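Notes for the snack counter talk, slide 4 onward

OK so, slow down here, I always rush this bit. Ask who's had to set up a grab-and-go table in a hurry (hands up!). Then tell them about the June open day at Weltine, 349 people through the door and me with one long table and a roll of brown paper.

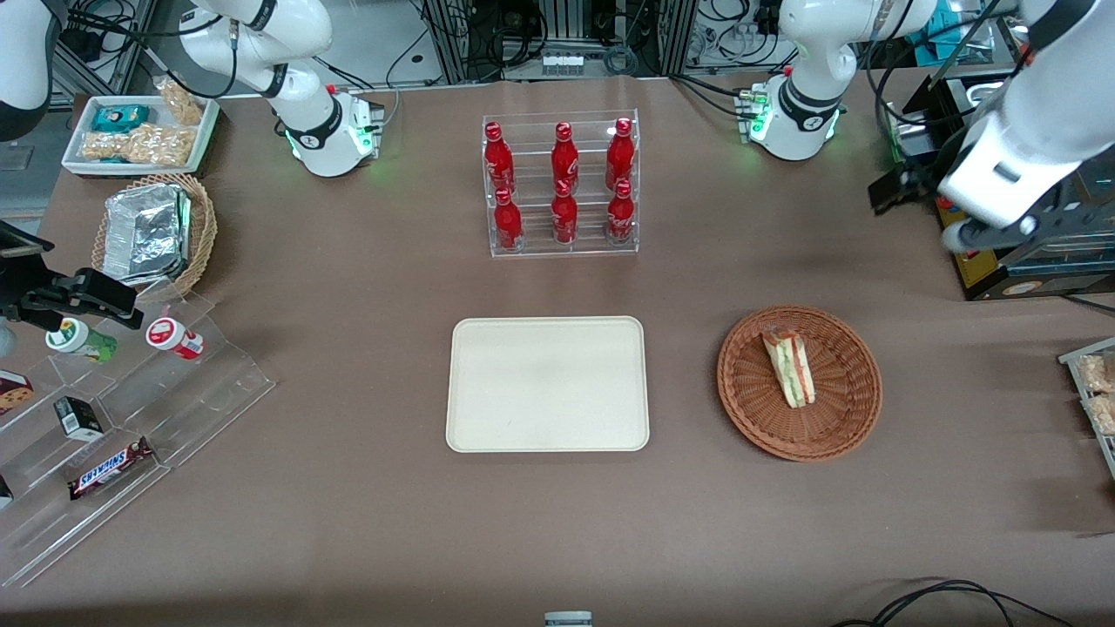 Drinks go at the back on a tiered rack, so the back row still shows. Sandwiches get a basket, bread looks so much nicer on wicker! And leave one tray clear for people to load up.

Pause for questions, then on to the Dresard costs.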